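6 First recording session

This section assumes that both hand grippers have been assembled (section 3), that the jaws close tip to tip without a gap (section 4), and that the Skondel recorder software opens on your computer. If the jaws still rub at the hinge, go back to 4.2 before continuing. A rubbing hinge changes the closing force, and recordings made that way cannot be corrected later.

6.1 What you need

Left and right hand grippers, assembled
Two charged power packs
Phone with the Skondel app installed
One short-sleeved T-shirt, plain or nearly plain
A flat, soft surface at least 2 meters long

A bed with a fitted sheet works well. A bare tabletop is harder on the jaw tips and makes thin fabric difficult to pick up. If you must use a table, cover it with a folded blanket.

6.2 Preparing the surface

1. Pull the sheet tight at all corners. Loose folds in the sheet are easily picked up together with the garment.
2. Choose a shirt whose color differs clearly from the sheet.
3. Lay the shirt out flat with both sleeves spread. Small creases may stay. Do not iron.
4. Close the curtains if direct sunlight falls on the surface.

Note: Loose items may stay beside the shirt as long as they are outside the folding area. Some builders prefer this, as a perfectly bare surface gives recordings that transfer poorly to other rooms. Keep the items in the same place for the whole session.

6.3 Checking the grippers

1. Hold each gripper by its handle and squeeze fully four times. The jaws must return to the open position without help.
2. Check the hinge screws with a hex key. They should be snug – the joint must still turn freely after tightening.
3. Wipe the jaw tips with a dry cloth.
4. Route any cable back along your forearm and fix it with a strap above the wrist.

CAUTION: Keep fingers away from the linkages while squeezing. The gap between the arms closes completely and will pinch skin.

CAUTION: Do not use thread lock on printed parts. Several common types make the plastic brittle.

6.4 Recording a fold

1. Start the recorder and wait for the status line to show READY on both channels.
2. Stand at the hem end of the shirt with both grippers open.
3. Take the edge of the fabric with the left gripper and the hem with the right. Pinch with the tips only. Fabric pushed deep into the jaws tends to stay there on release.
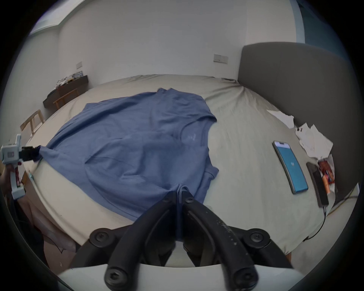
4. Lift both points together and move at an even pace. A complete fold should take no longer than 40 seconds.
5. Lower the fabric, open both jaws fully, and draw the grippers straight back before moving sideways.
6. Hold still for 2 seconds, then stop the recorder.
7. Spread the shirt again, turn it slightly from its last position, and repeat from step 1.

Record 70 folds before starting the first training run. Fewer can be used for a trial, but the arm will usually miss the second grip.

Note: If you drop the fabric, keep recording and pick it up again. Recoveries are useful. Discard the recording only if a gripper lost tracking or you touched the shirt with your hand.

6.5 Common faults

Fabric slips from the tips: Jaw tips are dirty or worn. Clean them, then replace the pads if the fault remains. Remico pads fit without trimming. Fliltum pads need the corners cut back.

Sheet lifts with the shirt: Approach at a flatter angle and pinch less fabric.

One channel stays on WAIT: Reseat the cable on that gripper and restart the recorder. Do not restart the phone app first, or the clock offset will be lost.

Jaw position drifts between recordings: Repeat the zero procedure in 4.5. On grippers printed from the May files, also check the left hinge bore. Hanyu Cai has posted a corrected part in the shared folder.

6.6 Ending the session

Close the recorder before disconnecting the power packs. Copy the session folder to the computer and open the first and last recordings to confirm that both play. Store the grippers with the jaws open – the return springs weaken if left compressed.

Continue with section 7, Cleaning and trimming recordings.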